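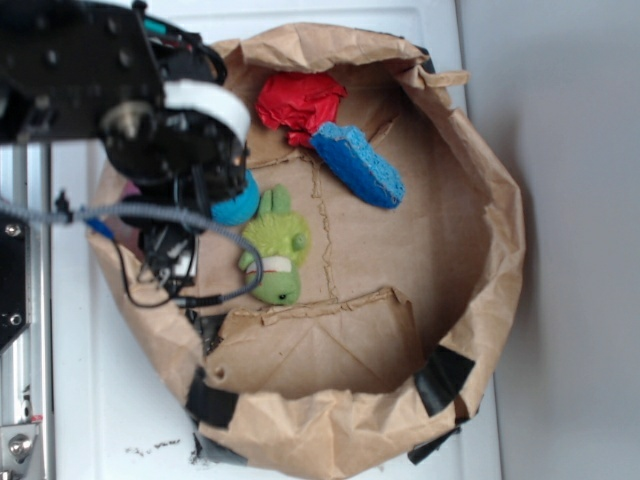
Home | Projects | Guides | FAQ | Contact

Frequently asked questions: recording examples for Potum

Who can record?
Anyone who has done the short training with Hannelore Pfister. Ask her for a login at the Wovstead site.

What counts as one example?
One object picked out of the bag and set down outside it. Stop the recording once the arm is back at its start position.

Why a paper bag and not a plastic bin?
The paper gives when the gripper touches it, and the folds change. We want the system to learn from that too. Tape the rim if it starts to close up.

Do the objects have to be the same each time?
No. Mix soft things, such as a sponge or a plush toy, with round ones. Change the layout after every 10 examples.

Should I delete failed grasps?
Keep them and mark them "miss". Delete a recording only if the arm stopped by itself or you bumped the table.

What if an object is stuck under the gripper?
Pause, lift the arm from the menu, then move the object by hand. Discard that example.

How long is a session?
2 hours at most, with a break in the middle. Slow, tired driving shows up in the data.

When will my recordings be used?
Dwynwen Penry checks uploads within 72 hours. Accepted ones go into the next training run.

3 comments | Share

This site uses cookies. Accept | Settings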